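# Erfolgsquote ist keine Methode

Schnell runtergeschrieben, zwischen zwei Zügen, also bitte nachsichtig sein. Es geht um Handgelenkkameras. Genauer: um die Frage, warum wir in der Greifforschung immer noch eine einzige Zahl pro Paper abliefern und das dann Ergebnis nennen.

Anlass ist der Julla-Bericht. 1.021 Episoden, aufgenommen aus der Sicht der Hand, daraus eine Strategie gelernt, am Ende eine Quote. Sauber gemacht, keine Frage. Nur steht in der Auswertung kein Wort dazu, was die Kamera in den Fehlversuchen überhaupt gesehen hat. Kein Wort! Dabei liegt das Material ja da.
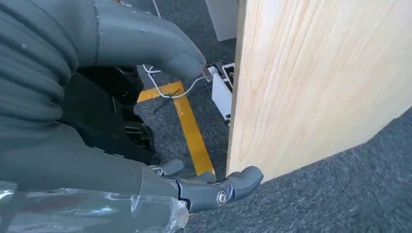
**Redaktion Handwerk & Regelung, Standort Ilten**
*Autor dieser Kolumne, zuständig für Manipulation und Messmethodik*

Am Handgelenk sitzt die Kamera nah dran, das ist ihr Vorteil und ihr Problem. Eine Fingerspitze knapp vor einer Holzkante – berührt sie schon oder noch nicht? Aus einem Einzelbild kann ich es nicht sagen. Das Netz soll es können. Vielleicht kann es das auch, über mehrere Bilder hinweg, über die Gelenkwinkel, über irgendwas. Aber dann will ich das gezeigt bekommen und nicht geglaubt haben müssen.

Und dann die Umgebung. Gelbes Klebeband auf dem Teppich, ein weißes Kabel quer durchs Bild, knittrige Folie am Unterarm, die glänzt wie sonstwas. Alles drin in den Trainingsdaten. Ein Lernverfahren unterscheidet erstmal nicht zwischen Aufgabe und Drumherum. Wenn das Band in jeder Episode an derselben Stelle liegt, ist es ein prima Orientierungspunkt. Zieht man um, ist er weg. Wer hat das getestet? Bei Julla: 33 Versuche in einem zweiten Raum, im Anhang, kleingedruckt. 19 davon gelungen. Das wäre für mich die Hauptzahl gewesen, nicht die Fußnote.

Ich weiß, was jetzt kommt. Vielfalt löst das, mehr Räume, mehr Licht, mehr Zeug. Die Leute vom Chang-Projekt sagen das seit Januar in jedem Vortrag. Stimmt ja zum Teil. Aber Vielfalt ohne Protokoll ist halt nur ein größerer Haufen. Wenn ich nicht aufschreibe, was variiert wurde, kann ich hinterher auch nicht sagen, woran es lag.

Was ich stattdessen gern hätte: zu jeder Quote eine Aufschlüsselung nach Sichtverhältnis. War die Kontaktstelle im Moment des Greifens sichtbar, teilweise verdeckt, gar nicht zu sehen? Drei Spalten, fertig. Das kostet einen Nachmittag Sichtung, bei 33 Versuchen nichtmal den. Und plötzlich hat man eine Aussage über die Methode und nicht bloß über den Aufbau.

Flache Sachen sind dafür der beste Prüfstein. Eine Karte zwischen Daumen und Fingern, davor noch etwas Durchscheinendes, dahinter Holzlatten mit ihren Lücken: da spiegelt es, da schimmert es durch, da ist die Unterkante schlicht nicht klar zu erkennen. Für einen Menschen kein großes Thema, der fühlt die Kante. Eine Hand ohne brauchbaren Tastsinn muss sich auf das Bild verlassen, und das Bild ist an genau der Stelle schlecht.

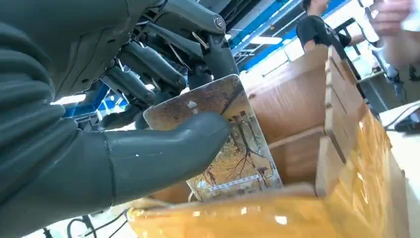
*Karte mit Herbstmotiv im Griff; der untere Teil verschwindet hinter der bernsteinfarbenen Folie.*

In Jotamville haben sie es mal andersrum gemacht. Erst die Verdeckungsfälle gesammelt, gezielt, dann den Rest. Kleiner Datensatz, mäßige Quote, deshalb hat es kaum jemand zitiert. Für mich trotzdem die ehrlichere Arbeit, weil man nach dem Lesen wusste, wann das Ding versagt. Bei Kontakt außerhalb des Sichtfelds nämlich, fast immer. Damit kann ein Entwickler was anfangen: zweite Kamera, Kraftsensor, anderer Anfahrwinkel, such dir was aus.

Einwand, den ich ernst nehme: Sichtung von Hand ist subjektiv. Ja. Zwei Leute, getrennt bewerten, Abweichungen angeben. Machen andere Fächer seit Ewigkeiten. Der zweite Einwand, man habe vor der Einreichung keine Zeit dafür, den nehme ich weniger ernst. Für die vierte Netzvariante in der Tabelle war auch Zeit.

Noch was zu den Videos. Bitte die Fehlversuche mit hochladen, ungeschnitten, aus der Handsicht. Nicht die Außenansicht mit Musik drunter. Aus der Außenansicht sieht jeder Griff souverän aus, bis er schiefgeht, und den Grund sieht man von da eh nicht.

Julla hat angekündigt, die Rohdaten nachzureichen. Gut so. Ich fange dann mit den 14 Fehlversuchen aus dem zweiten Raum an und schreib auf, was ich finde, auch wenn ich mit meinem Verdacht zum Klebebnad danebenliege.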